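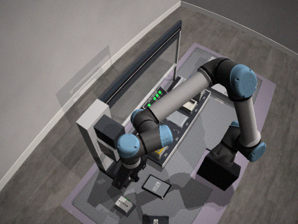
Les machines savent-elles déjà faire les corvées ?

Vider le lave-vaisselle, ranger des boîtes sur une étagère, plier un drap : ces travaux se répètent souvent et demandent peu de réflexion à un adulte. Pour une machine, leur difficulté varie beaucoup. Ce dossier explique ce qui change d'une tâche à l'autre.

Corvée ou opération ?

Un ingénieur découpe une tâche en opérations. « Mettre la table » devient : repérer une assiette, approcher la main, serrer, soulever, déplacer, poser, lâcher. Cela fait sept opérations pour une seule assiette. Une erreur de quelques millimètres au moment de serrer suffit pour que l'assiette glisse.

Un bras robotisé exécute ces opérations avec trois sortes de pièces :
– les articulations, qui tournent chacune autour d'un axe ;
– les segments rigides, qui relient les articulations ;
– la pince, fixée au bout du poignet.

Sur le bras gris de nos images, les capots bleus se trouvent au niveau des articulations. La pince est noire.

Une place pour chaque objet

Dans un laboratoire, on manipule des plaques percées de petits creux, appelés puits. Chaque puits reçoit une très petite quantité de liquide. Les plaques ont une forme connue d'avance et se posent à des emplacements repérés par des étiquettes et des coins blancs. La machine peut donc recevoir une consigne du type « prendre l'objet en A1 ».

Une plaque courante compte 96 puits, disposés en 8 rangées de 12. Remplir ces puits à la main est long et fatigant pour le poignet. Un portique, c'est-à-dire une poutre tenue à ses deux extrémités au-dessus d'un plateau, convient bien à ce travail, pendant qu'un bras peut s'occuper de déplacer les objets. 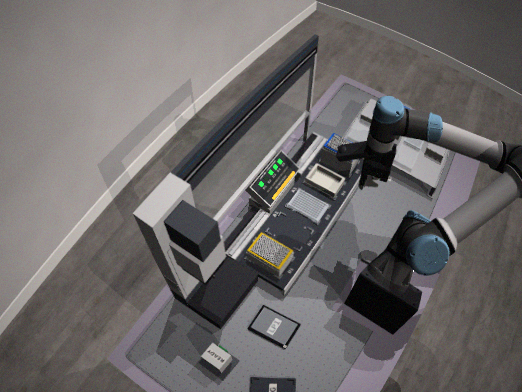

Et à la maison ?

Dans une cuisine, aucun coin blanc n'indique la place de la tasse. Elle peut être couchée, mouillée, ou cachée derrière un bol. Un torchon change de forme dès qu'on le touche. Un verre et une casserole ne se serrent pas avec la même force.

État des choses, tâche par tâche :

Aspirer un sol dégagé : oui, des robots le font depuis des années.
Tondre une pelouse délimitée : oui.
Déplacer des caisses identiques dans un entrepôt : oui, si les caisses arrivent bien orientées.
Garnir un rayon de magasin : en partie. Les boîtes rigides passent mieux que les sachets.
Plier le linge : possible en démonstration, lent et encore peu fiable.
Ranger une chambre : non. Il faudrait décider, pour chaque objet, où il va.

S'entraîner dans un ordinateur

Un programme peut être essayé sur un poste de travail dessiné par ordinateur, avec son bras, son plateau et ses plaques. On appelle cela une simulation. Un choc n'y casse rien, et l'on peut recommencer l'essai autant de fois que nécessaire. Reste une limite : les frottements et les liquides sont difficiles à calculer exactement. Un programme réussi en simulation doit toujours être vérifié sur une vraie machine.

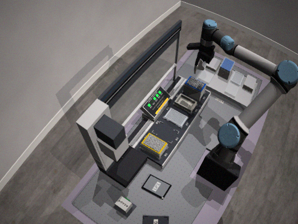 Irnetti
Rédaction technique, Brellow Junior

Petit exercice à faire sur papier. Choisis une corvée et écris toutes ses opérations, dans l'ordre. Souligne celles où l'objet peut changer de place ou de forme : elles posent le plus de problèmes à un robot. Pour « ranger 21 crayons dans leur boîte », commence par un seul crayon, puis note ce qui change pour le deuxième.

Vocabulaire

Axe : ligne droite autour de laquelle une pièce tourne.
Portoir : support qui maintient en ordre des tubes ou des embouts. Sur le plateau, l'un a un rebord jaune, l'autre un rebord bleu.
Simulation : essai effectué par le calcul, sans machine réelle.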